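The Road Above Londero

Isauro Figueroa got off the bus at Londero with one suitcase and the key to his aunt's house. The driver told him the next bus down was in the morning. Isauro said that was fine.

The house stood at the top of Espinoza Street, 20 steps above the road. He had not been inside it since he was a boy.

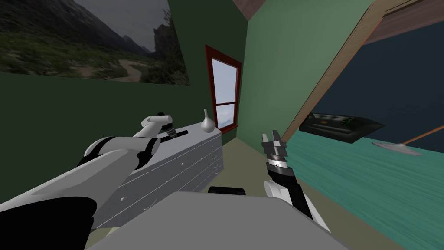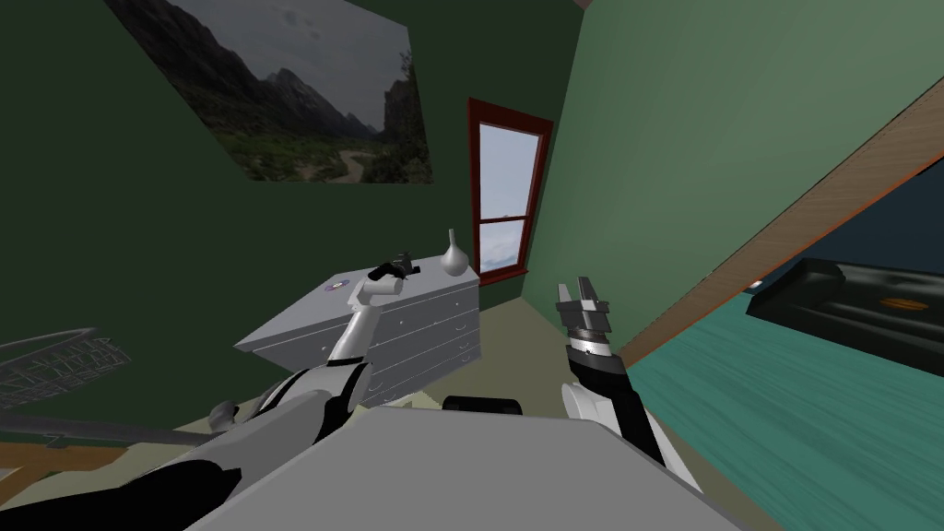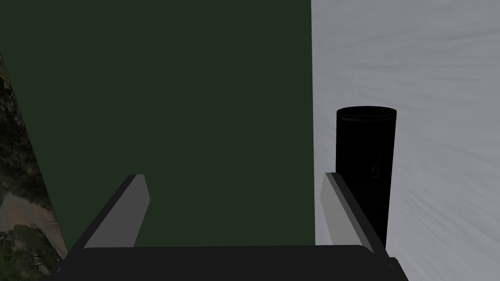 He put the suitcase down and went looking for the fuse box. It was behind the pantry door, where his mother had said it would be. The second switch was stiff. When it finally moved, a radio came on upstairs, loud, in the middle of a song. He went up and turned it off.

The letter from the lawyer was in his coat. It said the house was his, along with $700 and whatever was in the shed. A man named Baltard had offered to buy the whole property. He wanted an answer by March.

Isauro ate a can of soup standing at the stove. Then he took a flashlight and walked out to the shed.

Inside were a ladder, a broken sled and a row of glass jars full of seeds. His aunt had written on every lid. Most of the names he knew: squash, beans, marigold. One jar said only Hanoleo, with the year she had left her husband written underneath.

He carried that one back to the kitchen and shook a few seeds onto a plate. They were flat and brown, and they smelled a little like pepper.

In the morning he walked down to the store and asked the woman at the register if she knew the word.

"It's a place," she said. "Up past the dam. There was a village, 60 people maybe. Your aunt used to go on foot."

"What for?"

"She had a garden there. She had a friend there too." The woman put his bread in a bag. "He died before you were grown."

Isauro asked how long the walk was. She looked at his shoes and said it would take him most of the day, and that the last part was steep.

The bus was waiting outside with its door open. The driver raised a hand. Isauro shook his head, and the driver shut the door and pulled away down the hill.

He went back to the counter and asked what size boots they had.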